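Posted January 29, 2019 by Nosipho Kekana
4 min read

Minutes of the Khumalo Street Quilters' monthly meeting

Present were Khanyisile Du Plessis (in the chair), Karabo Le Roux, Ntombi Ngubane, Sibusiso Ngubane and myself, Nosipho Kekana, taking notes, along with a good crowd of regulars and two new faces who were made very welcome and sent home with lemon cake.

Khanyisile opened by thanking everyone for coming out in such heat, and read a lovely card from the Pulen children's ward, where the cot quilts went before the holidays. The card is now pinned up by the kettle, so do have a look while you wait for it to boil.

The last minutes were approved after Karabo asked that "batting" be put in where I had written "bating." My apologies, Karabo!

Money. Ntombi reported 913 in the account, after paying the hall and the last fabric bill. She would like us to reach 2000 before the summer show is booked, and we had a long and mostly cheerful talk about how to get there. A raffle was the favorite. Karabo offered her blue and white log cabin quilt as first prize, and there was a bit of a hush, as several of us have had our eye on it for ages. It was agreed to print 1000 tickets. Sibusiso will get a price from Brosska, who did the bookmarks so nicely.

Sewing days. We would like more room for machines, and the tables by the window are the best for light. Khanyisile asked that people bring their own foot pedals and label them, following the mix-up at the last one, which is all sorted out now and no hard feelings.

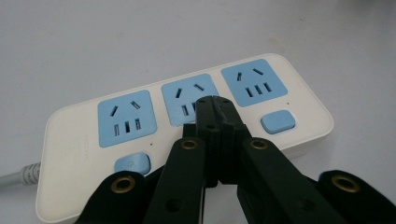
PULEN, August

The yearly show will be held in the Pulen hall again, and these notes on it are kept together so that the hanging team can find them. Quilts are to be handed in the evening before, with a sleeve sewn along the back and a name tag in the lower corner. Each member may enter up to 5 pieces, counting cushions and table runners. Karabo spoke up for a table of unfinished work, which she thinks visitors would enjoy even more than the finished quilts, and this was carried with a good deal of laughter about who could fill it alone.

Ntombi asked whether we should buy thread from Nulon in bulk. Left until next time, when she will bring a shade card.

Sibusiso to ask about borrowing the hanging poles. I am to write to the Pulen ward and say thank you for the card.

The meeting closed with tea, and show and tell ran on until the lights had to go off.

Get our minutes by email. Sign up for the newsletter. You can unsubscribe at any time.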